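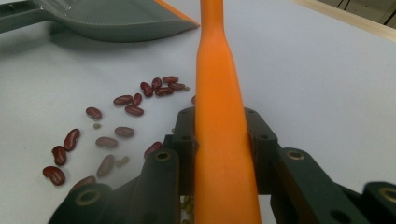
Notes from the open day visit, Adholm building, June. For everyone in the manipulation module, incl. the ones who missed the bus. Read before the lab. Slides are not going up, so this is what you get.

**Who / where**

Host was Loukia Sarantis, runs the demo side at Fason. Group split in 2, half started with the arms downstairs, half with the hand-held tools. Notes follow the hand-held half. Swap the order in your head if you were in the other one.

## Part 1 – hand-held gripper, sweeping task

Task: dried beans on a white table, get them into the dustpan. Kidney beans and small green ones mixed. Tool for the job is an orange handle held in the jaws, dustpan is gray with an orange rubber edge.

Person holds the gripper, person does the sweep, camera on the gripper records. No arm involved at this stage. The recording is what the arm learns from later. Keep those two stages apart in your write-ups, last year half the class mixed them up.

Things Loukia stressed:

- Grip first, sweep second. If the handle rotates in the jaws in the first second, stop and regrip. Don't fix it mid-stroke.
- Wide flat part of the handle goes between the jaws. Narrow part turns too easily.
- Short strokes. Long ones look nice and send beans over the edge of the table.
- Pan goes down first, lip toward the beans. Then leave it alone.
- Scatter the beans differently every time. By hand, don't arrange them.

Target per person was 20 recordings before lunch. Most of us got 7. Reasons: regripping, dropped handle, talking.

Question from the group – why beans and not blocks? Answer (my wording, not hers): blocks stay where you push them. Beans roll, bounce off each other, hide under the tool. You can't plan a path for each one so you have to push the pile and look again. That "look again" is the bit we care about for week 4.

Second question – does color matter? Dark beans on a white top are easy to find. Pale green ones less so, and anything close to the gripper goes blurry or ends up in shadow. Her advice was to keep both kinds in, don't pick the easy one.

## Part 2 – the arms, downstairs

Same sweeping task, now run by the arm. Policy trained on recordings from Fason and from the Skararport site. Loukia gave a success figure of 87 percent for the sweep on tables it had seen. Wouldn't give a figure for new tables. Write that down, it matters!

What counts as success: every bean past the rubber edge of the pan. One left on the table = fail. Strict, but at least you can check it by looking.

Failures we saw:

1. Arm sweeps before the pan is flat. Beans go under the lip.
2. Handle slips a bit in the jaws, arm carries on as if it hadn't. Bristles miss the last few.
3. One bean left behind near the base of the tool, arm says done. Camera is on the wrist, so the gripper itself blocks the view. Same problem as upstairs.

No. 3 is the one to think about. The person upstairs leans over and looks round the side, but the camera doesn't get that view. So the person is using information that never makes it into the recording. Loukia called this "cheating with your head". Try holding your head still next time and see how bad you get at it.

Someone asked about force. There's no force sensing on the hand tool. The arm has it but the policy doesn't use it for sweeping. Ulloa (the other project, packing) does use it – didn't get time to see that one, the queue was too long.

## Terms, quick

*Demonstration* – one full go at the task, pick up to done. Half a go isn't one.

*Policy* – the thing that turns what the camera sees into the next movement.

*Occlusion* – something in the way of something else. Usually your own gripper.

*Regrip* – open, reposition, close. Counts as part of the demonstration if you keep recording. Seperate note in the log please.

*Distribution shift* – trained on one table, tried on another. See the missing figure above.

## For the lab

Pairs. One sweeps, one logs, then swap. Bring a notebook, the laptops stay at the front. Log sheet has columns for start position of the pan, number of regrips, beans left over, and comments. Fill in the comments, "ok" is not a comment.

Before you come, write half a page on this: how would you change the setup so failure 3 happens less? You can move the camera, change the tool, or change how the person does the sweep. Pick one and say what it makes worse.

Bus money goes back to teh office in person, not to me.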